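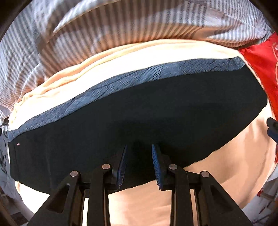 Figure 4. Gripper view with the blue pads closed on a dark garment.

4. Recording and scoring grasp trials on piled cloth

This section covers the cloth trials in the Hirkell method. It assumes you have mounted the finger pads (Section 2) and finished the lens check (Section 3). The aim of a trial is to record one clean pinch on one item while other cloth lies close to it, so that the grasp model learns where a fold can be taken and where it can't.

Read the whole section before you start. A set is 20 trials, and stopping in the middle of a set means starting it again.

4.1 Laying out the cloth

1. Clear the work surface and lay down the largest item first. A sheet or duvet cover works well. Leave it rumpled.
2. Add a plain, light-colored item on top. Fold or roll part of it so that it has some height.
3. Lay the target item across the light one. The target is the item you will grip, and it should be a different shade from the cloth directly under it.
4. Add one or more other items at the sides. At least one should touch the target or come close to touching it.

Note: Stripes and printed patterns are allowed anywhere in the pile. In Ivana Barrientos's first round all the background cloth was plain, and the model trained on it did badly as soon as a patterned sheet came into view. The second round mixed the two.

Note: Dark targets are harder to score than light ones, especially between the pads, where the gripper's own arms block the light. Keep them in the set anyway. Move the lamp before you swap the target.

4.2 Making the grasp

1. Start the Elosach recorder and wait for the steady tone.
2. Hold the gripper over the pile with the jaws fully open for two seconds. The software uses these seconds to find the pads.
3. Lower the gripper toward the middle of the target. Both pads should stay in view all the way down.
4. Press lightly until the cloth rises between the pads, then close the jaws.
5. Hold still for one second. This part of the recording is called the contact hold, and Figure 4 shows the kind of view you want: both pads on the cloth, with a crease running up between them.
6. Lift the target straight up to the height mark, wait, and lower it again.
7. Open the jaws, back away, and stop the recorder.

Caution: Do not squeeze past the point where the jaws stop on their own. The trigger will travel farther, but the extra force goes into the pivot pins. We have bent two sets this way.

Caution: Keep your free hand out of the pile from step 2 through step 7. A trial with a hand in view has to be thrown out.

4.3 Scoring

Open the trial in the viewer and go to the contact hold. Answer these in order and enter the result on the trial line.

Pads: are both pads touching the target? Enter 1 or 0.
Fold: is a fold of cloth visible between them? Enter 1 or 0.
Extra cloth: did any second item come up with the target during the lift? Enter the number of items.
Slip: did the target leave the jaws before the height mark? Enter 1 or 0.

If you can't tell whether there is a fold, enter 9 and go on. Do not guess from the lift. The fold score has to come from the contact hold alone – otherwise it just repeats the slip score.

4.4 What the first study found

Beatrice Kariuki ran the first full study at the Toledo lab with 400 trials. A fold visible at the contact hold was the best single predictor of a good lift, ahead of closing force and approach angle. Of the 400 trials, 46 ended in a slip, and most of those had been scored 0 or 9 for fold.

Two limits to keep in mind. The trials all used household cloth of light or medium weight, so the result should not be carried over to heavy canvas or coated fabric. And the piles were laid out by two people, who had their own habits. The Gonthorpe group is repeating the study with a wider range of layouts, and the scoring sheet may change when their numbers come in.

4.5 Between trials

1. Pick up the target and shake it out once.
2. Wipe lint from the ridges of both pads with a dry brush. Do not use alcohol.
3. Lay the target down again in a new position. Turning the same fold around does not count as a new position.
4. Change the background cloth after every fourth trial.

For saving and naming the finished set, go to Section 5.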